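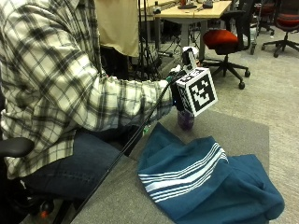

# Chapter 2: Sorting and Folding on the Floor

**Key terms:** work mat, holding area, loose heap, first fold, reach

A good deal of household sorting is done on the floor. Flats are short of tables, and the tables they do have are often taken up with other things. Clothes come out of a bag or off the line, small containers get mixed in with them, and someone sits down and works through the lot. This chapter deals with that kind of work: how to set out the area, how to sit, and how to take a heap of clothing and oddments down to a few tidy groups. Ironing and long-term storage are left to later chapters.

By the end of the chapter you should be able to:

- lay out a work mat with a holding area beside it
- judge the reach of a seated worker and place items within it
- open out a crumpled garment and make the first fold
- deal with cups, tubs and other hard items found among clothing

## 2.1 The work mat

A work mat is any flat, clean surface put down to mark where the work happens. A plain grey one is useful for mixed loads, as both light and dark items show up against it. Its first purpose is to keep fabric off the floor. Its second is to give the worker an edge to square things against. A garment folded parallel to the edge of a mat usually comes out straighter than one folded in the middle of a bare floor.

Lay the mat flat and press down any seam or fold that runs across it. Leave a margin of 100 mm between the edge of the mat and your knees, so that sleeves and hems can be pulled towards you without catching.

Only the item being worked on, and those waiting next to it, should be on the mat. Everything else goes in the holding area, a patch of floor to one side. Bags, baskets and packets can stay there until they are wanted. 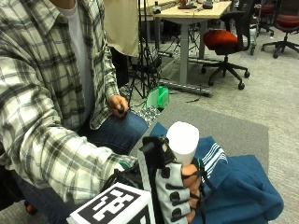 *Figure 2.1 A dark blue cloth, crumpled, on a grey mat. A white foam cylinder is held upright over it.*

## 2.2 Sitting and reach

Two positions are common. In the first, the legs are crossed and the mat is directly in front. This is stable and leaves both hands free, but the knees take up room and small things can slip out of sight under them. In the second, the worker sits on a low stool or cushion with the thighs level and reaches forward and down. This is easier on the hips and harder on the lower back.

Reach is measured from the shoulder to the fingertips with the back upright. Anything further off than this has to be leaned for. Maritza Tello, who taught the laundry course at Jistonden, had her students sit down, stretch out one arm and put a strip of tape where their fingers came to. Many had been setting out their piles well past the tape.

Clothing worn for the work matters too. A loose shirt falls over the lap and can drag across a finished pile. Long sleeves are fine if the cuffs are buttoned or turned back.

## 2.3 The loose heap

Clothing seldom arrives flat. A track top, for instance, will generally be bunched up with one sleeve on show and the other somewhere inside. The usual mistake is to pull at the visible sleeve. This tightens the heap and can turn the garment inside out.

Work in this order instead:

1. Move hard items off and away from the heap.
2. Find the collar or neckline and lift by it.
3. Let the garment hang until the sleeves drop free.
4. Lower it to the mat, hem first.
5. Smooth from the centre outwards with flat hands.
6. Make the first fold, bringing one side in to the middle.

Stripes down a sleeve are a help at step 5. If they run straight, the sleeve is lying without a twist.

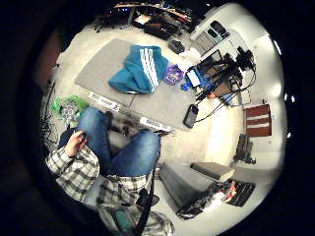
*Figure 2.2 A teal jacket with white sleeve stripes in a loose heap. The round purple container lies immediately to its right.*

## 2.4 Hard items among soft ones

Cups, tubs and canisters need a place of their own. Stand them upright where they can be seen, on the side of your weaker hand. A light plastic cup is easily knocked by a passing sleeve and should be put down before the next garment is lifted.

Check under the heap as well as on top of it. Shoes and other dark objects are often missed beneath a hem.

### Activity 2A

Working with a partner, set out a mat, one jacket, one towel and two plastic containers. Bunch the jacket and towel together. One person sorts and folds while the other notes each time the sorter leans past their reach. Change places and compare notes. Keep your record for use with the storage plan in Chapter 3.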